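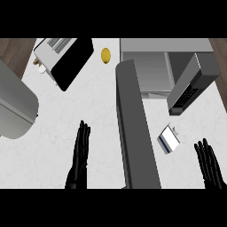 Marble counter, two black hands, one small box. Saturday's setup in the simulator.

I finally got both hand models loading in the same kitchen, and I've been grinning at my monitor ever since! For anyone new, I've been comparing the Gavalas hand with the Orklow hand for a while now, mostly on boring single objects floating over a gray plane. Boring is fine for tuning. But I wanted clutter, and appliances to bump into, and a camera straight overhead so I could see what the fingers are up to.

The pair in the render is the Gavalas, left and right. Long fingers, glossy black, and a lot nicer to drive than I expected. The thumb still annoys me (it wants to tuck under the palm whenever I close the grip quickly) but the four fingers track my glove very well once the Cekico controller is calibrated. That takes 3 minutes if you don't rush the wrist step. I rushed the wrist step.

The test is a small white box with a blue stripe, lying at a tilt on the counter. Flat boxes are mean. A lemon you can just sort of scoop, but a box on marble wants a fingertip on each side and a very level approach, and the right hand has to come in from the corner without dragging a knuckle.

So, scores. With the Gavalas I got 23 clean lifts before I stopped for lunch. The Orklow got 10 in the same stretch of time, though I should say its fingers are shorter and thicker and I've had far less practice with it. It also held on better once it had the box – no slow slide out of the grip, which the Gavalas does if I turn the wrist too far.

Frame rate was the nice surprise. I moved the whole thing over to Dudus last month, expecting trouble with contacts, and it ran smoothly all morning. My log has 677 contact warnings in it, nearly all from one finger pad touching its neighbor, so I'm going to shrink those collision shapes a little and see if they go away.

Next up is the same box with the friction turned way down, then both hands together – one to steady, one to lift. I want to try the toaster oven door too, if I can get the hinge to behave.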